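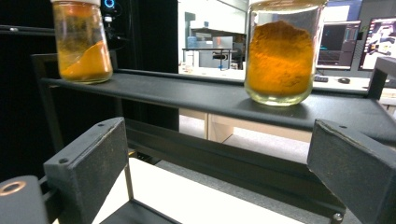 Two jars of orange powder on the shelf.

I have been trying to learn to cook from my grandmother's notebook, and I would like to lodge a complaint about my grandmother.

The notebook is 3041 miles from where it was written, if you trust the website I used, and it has survived better than I have. The pages are fine. The handwriting is fine. The trouble is the quantities. She wrote "flour, as much as it takes." She wrote "bake until it's right." For the cabbage rolls there's one line, and it says "same as for Easter, but less." There is no Easter recipe. I've been through the whole thing twice.

My friend Oksana Kostiuk grew up with a notebook like this too, so I called her in April and read her the soup page over the phone. She listened to all of it and asked what was confusing. I said it doesn't say how much of anything. She said, "It says a spoon." I asked which spoon. There was a long silence, the kind you'd use on a child who'd asked which sky.

So I've been doing it by trial and error. I bought a kitchen scale and I write down every gram like a man preparing for an audit. The first dumpling dough took 524 grams of flour and could have been used to level a table. The second one took less and came apart in the pot. The third was decent, and of course that's the night the scale's battery died halfway through, so I have no idea what I did.

Spices are worse. She only uses about four words for them: some, a little, enough, and one I can't read that might be a neighbor's name. I went with "enough" for the stew last week and my wife drank two glasses of water without comment.

I have made 29 pages' worth of notes so far, which is longer than the notebook. My daughter looked through them and asked why I'd written "NO" across the whole beet section. I told her it was a quantity.

Next weekend I'm trying the honey cake. The instructions are "Vasylenko's way, but with sense." If anyone reading this is a Vasylenko and bakes, my email is in the sidebar.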